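Sismont puts two grippers, three cameras to the laundry test

Folding is out for now. Picking up is hard enough.

That is the short version from Sismont, the small automation shop that has spent most of July trying out gripper fingers and wrist cameras on piles of clothes. The firm wants a two-arm cell that can take a heap of mixed garments, pull one piece out and hand it over to the next station. Customer is Dondau, a linen and workwear rental outfit that still sorts returns by hand.

Two finger types are up for comparison. One is a flat black plate, the other a narrower tapered finger from a supplier called Danzer. Both go on the same kind of parallel gripper, same arms, same controller. The only thing that changes between runs is the fingers, plus which camera view the software gets to use.

"We had people asking why we don't just buy the fancy one," said Corina Grabner, who runs the trials. "Well, which fancy one? Everybody's catalog shows a box. I don't have boxes, I have T-shirts."

Plan is 200 picks per finger type. Piles get made up fresh by whoever is on shift, and the rule is no neat stacks. Clothes get dropped in, not laid out. A pick counts if one garment, and only one, leaves the floor and stays in the fingers long enough for a handover to the other arm. Two garments at once is a miss. So is a pinch that slides off halfway up, which according to Grabner is the usual way to fail.

Thin jersey is the easy stuff. Slippery fabric is worse. Worst of all is anything with a second layer tucked inside it, where the fingers close on both and the whole pile comes along.

Lighting stays fixed for every run. So does the rail the arms are bolted to. Walls of the cell are papered in a busy flower print on purpose, Grabner said, after an earlier version with plain white panels gave results that fell apart the first time the rig was moved.

The camera question has turned out to be the louder argument. A fixed overview camera sees the whole cell and both arms, but once a gripper goes down into the heap it hides a lot of what matters. The wrist cameras get right up to the fabric. Trouble is they see very little else.
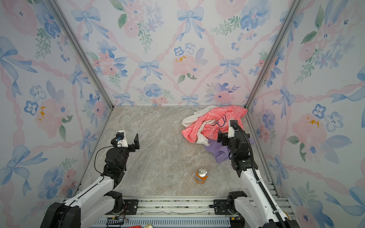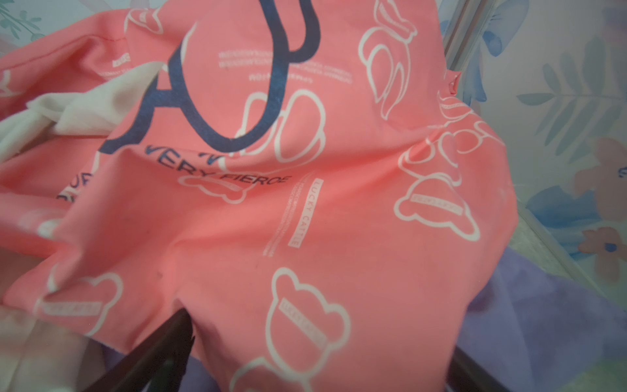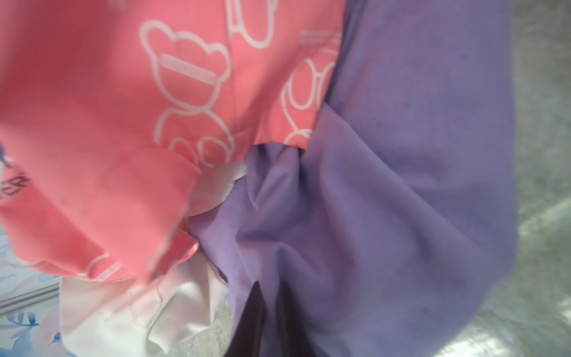 Gripper trials at Sismont. First picture: overview camera, right arm down in the pile. Second and third: close views of the pink bear-print fabric from wrist-level cameras.

Severin Prantl, who writes the control software, is on the side of the wrist views. He says a fold that looks like nothing from overhead has an obvious edge when the camera is close, and an edge is what the fingers need. His complaint is blur. Anything too near the lens goes soft, and the fingertip is nearly always too near.

"You want to see the exact spot where the tip meets the cloth, and that's the spot you get worst," Prantl said. "So you learn to trust the fabric around it."

Prints are another headache. A plain cloth gives the software only folds and shading to work from. A busy print gives it lots of lines, and some of those lines look like edges when they aren't. Prantl's early version liked to grab for the outline of a cartoon, right in the flat middle of a shirt, where there was nothing to pinch. He has since retrained on a wider mix of clothes and says that behavior is mostly gone. Mostly.

Where two colors meet in the pile is easier, he said. The boundary tells the program there are two pieces, at least if they really are two pieces. Color-block shirts still fool it.

Liesl Berchtold from Dondau came by to watch a morning of runs. She was less interested in the cameras than in speed. Her sorters don't look for an edge, she pointed out, they just grab and shake. She asked if the arms could shake. Short answer from Grabner: they can, but not hard, and the cable runs don't like it.

Berchtold also wanted odd objects left in the cell. Real returns come with pens, coins, drink cans, packets of whatever. Sismont now runs part of the set with clutter on the floor. A standing can is a good one, Grabner said, as it's easy to knock and everyone can agree on whether it got knocked. A touched can is logged but does not fail the pick.

As for the fingers, no winner yet. The flat plates hold well once they have hold of something, and there is more surface to keep a slippery cloth from creeping out. But they need room to get in. On a tight pile they tend to push the garment along the floor before closing. The tapered Danzer tips get into a fold more easily and do better at taking just the top layer. They also let go more on the way up, mostly on smooth fabric.

Grabner would not give out pick rates before the full set is done. Half-finished numbers get quoted forever, she said, and she has been burned on that before.

A rubber sleeve for the tapered finger is being tried on the side. Urs Lehner in the workshop cut the first ones by hand. They grip better and wear out fast. The second batch is thicker, which helped with wear and made the tip blunter, so some of the advantage went right back out the door. A third batch is waiting on material.

Lehner has also had to sort out cabling. The wrist cables have to follow the arm through a deep reach without pulling on the connector, and an early loop was too short. That cost an afternoon and one camera. The loops are longer now, and he checks them at the start of every shift with the arm at full stretch. He'd like them tidier but says tidy is what broke the last one.

Controller side has been quieter. Sismont looked at swapping to a unit made by Evetti, on the promise of smoother low-speed motion, and got one on loan. It was smoother. It also needed its own gripper driver, which did not get along with the existing camera timing, and pictures and joint positions drifted apart during longer runs. Sent back for now. Prantl has not ruled out another go once the finger trials are over, but not in the middle of them, he said, or there'd be no telling what changed what.

Not everyone is sold on the approach. Beat Hubmann, a consultant who has put in sorting lines for other laundries, said parallel grippers of any shape are a compromise on cloth. He would sooner see a suction or needle type compared in the same cell.

"Two fingers is what the arm came with, so two fingers is what gets tested," Hubmann said. "I understand it. But then you are picking the better of two similar things."

Grabner doesn't really disagree. Needle grippers were left out because Dondau won't have holes in customers' garments, even tiny ones. Suction was tried for a few days on a bench setup before the current cell was built. It was fine on coated workwear, poor on knits, and loud enough that the office next door came over to ask.

Cost is in the mix as well. The budget for end-of-arm parts is $1,250 per cell, cameras not included, and Dondau has said that figure is not moving. Both finger types fit under it. Sleeves as a wear part might not, depends how often they need changing. Lehner is keeping a log.

There is also the matter of who makes the piles. Berchtold noticed that some shifts drop clothes in a tight clump and others spread them out, and the spread ones are a lot easier to pick. Grabner had seen it in the results too. From now on each pile goes in from a bucket tipped at a set height, and runs done before the bucket rule will be marked seperately. Some may have to be redone.

The remaining picks are split between day runs with an operator present and late runs, after 6 p.m., where one person watches from the desk and only steps in for a stop. Late runs are slower to reset but give fewer interruptions. Prantl does most of those himself.

After that comes the handover test, where one arm picks and the other takes the garment by a free corner. That needs both arms working off the same picture of where the cloth is, and nobody at Sismont is promising a date on it. Grabner said the handover has been run a few times for fun, with mixed luck. Sleeves went everywhere.

Dondau will get the full results first, including the misses. Sismont says a shorter version goes up on its site afterwards, with the pile rules and scoring sheet so that other shops can run the same thing on their own grippers. Berchtold has asked for one more item to be added before then: fitted sheets. Grabner has said no to fitted sheets.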